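**Ticket 700: Insertion task stops short of full seating**
Course: Introductory Automation, Vellmont Technical Institute
Project: Board assembly, Station 26
Opened: 2018-09-13
Priority: Normal
Status: Open, awaiting final run

**Reported problem**

The student team at Station 26 reports that the robot halts during the insertion step of the board assembly exercise. The program reaches the approach position without error. On the downward or forward push, the controller raises a force limit fault and retracts. The team has repeated the run with the same result and requests assistance before the December assessment.

**Equipment and software**

- Task program: Gekodum, course release
- Gripper fingers: printed by the student team from the Pramard pattern
- Task board: course standard, fixed to the station wall
- Force limit: course default

**Log entries**

*Entry 1.* Lab support reviewed the controller log. The fault occurs at the same point in each run, within the last part of the insertion travel. The approach path is consistent between runs. A fault in the arm itself is considered unlikely. The team was asked not to raise the force limit, as this setting may be changed only by lab staff.

*Entry 2.* The team confirmed that the board position had been taught before the board was removed for cleaning. It was not taught again after the board was put back. The team was directed to section 44 of the station manual and asked to repeat the full teaching procedure, including both corner points.

*Entry 3.* Board position taught again. The fault now occurs later in the travel. The team regards this as progress and has asked whether the remaining error could be in the grip. Lab support agrees that this should be checked next.

*Entry 4.* The grip was found to vary with the way the part is loaded at the start of the run. The team had been placing the part by hand without a stop. A loading stop has been added to the pickup tray, and the pickup point in the Gekodum program has been updated to match.

*Entry 5.* Push speed reduced to the lower of the two values allowed for this exercise. Wrist camera recording was turned on for the insertion step, and one still was attached by the team.
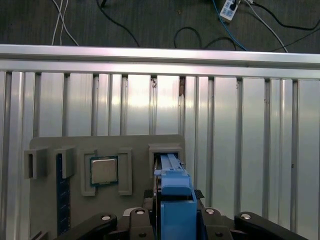 The alignment check for this exercise is made at the mouth of the holder, before full force is applied. A part that meets the rim at an angle will trigger the limit and must be withdrawn. In the attached still, the front portion of the blue part is already inside the rectangular holder, with the fingers clasping the part from below. Lab support has therefore asked the team to direct its attention to the remaining travel and to leave the approach points unchanged.

**Actions required of the team**

1. Run the insertion step from the loading stop with no change to the taught points.
2. Save the force record for each run, including any run that faults.
3. Inspect the finger pads for wear and replace the set if the grip surface is uneven.
4. Submit the records under this ticket number. Records sent by email will not be reviewed.

**Notes for assessment**

The team may continue with the written portion of the project while this ticket is open. Time lost to an open ticket is not counted against the team, provided that each entry has been answered within the period stated in the course rules. A change of station may be requested through the course office.

**Next review:** on receipt of the force records.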